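**FOR IMMEDIATE RELEASE**

Ikthorpe, July 19, 2019

# Vasconcelos Foundation opens movement and voice program for people with Parkinson's disease

The Vasconcelos Foundation will start a free program of movement and voice classes for people who live with Parkinson's disease in Ikthorpe and the neighboring town of Wusumley. The first classes are planned for October. Registration is open from today.

The program is called Praltach. It lasts 11 weeks, and each group has a maximum of 8 participants. One family member or friend may come with each participant at no cost.

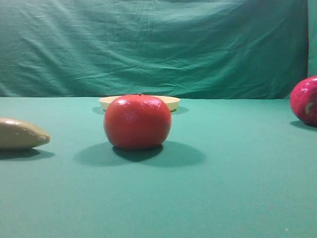 In the weekly class, a physical therapist leads the first part, with exercises for balance, walking and turning. After a short break, a speech therapist works with the group on loud and clear speaking. Many people with Parkinson's notice that their voice becomes soft, and that other persons often ask them to repeat. The classes do not replace medical treatment, and participants should continue to take their medication as their doctor has told them.

"When I received my diagnosis, I told my wife and then I told no one for two years," said Casimiro Escobar, a retired bus driver from Wusumley who helped to plan the program. "I was hiding my hand in my pocket at church. I would have liked very much to sit in a room where the others also had this hand."

Mr. Escobar will attend the first meeting of every group and will be available to speak with new participants by telephone before they decide to join.

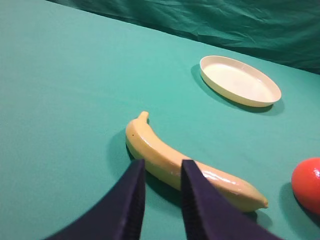
The Foundation has sent a printed guide to 2000 homes in the two towns. It explains the early signs of the disease, gives advice on how to prepare for a visit to the neurologist, and includes a page for writing down questions. More copies can be requested from the Foundation office.

"We are asking people to come early, also when their symptoms are light," said Analyn Lumanlan, program director at the Vasconcelos Foundation. "Some families wait because they are afraid of what they will see in the other participants. We understand this fear. They can visit one class first and then make the decision."

The cost of the first year is covered by a gift of $3000 from a Wusumley family and by the Foundation's own funds. The therapists will be paid for their work. 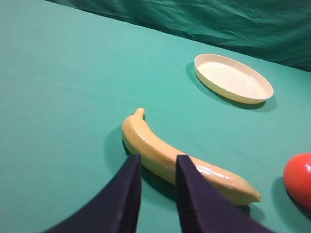 Classes will be held on the ground floor of the Foundation's building in Ikthorpe. The entrance has no steps, and there is parking behind the building. Participants who do not drive should mention this when they register, so that the office can try to find them a ride.

A letter from a doctor is necessary before the first exercise class. The form is available at the office and can also be sent by mail.

**About the Vasconcelos Foundation**

The Vasconcelos Foundation is a private nonprofit organization in Ikthorpe. It supports people with long-term illness and the relatives who care for them.

**Press contact**

Analyn Lumanlan, Program Director
Vasconcelos Foundation, Ikthorpe

###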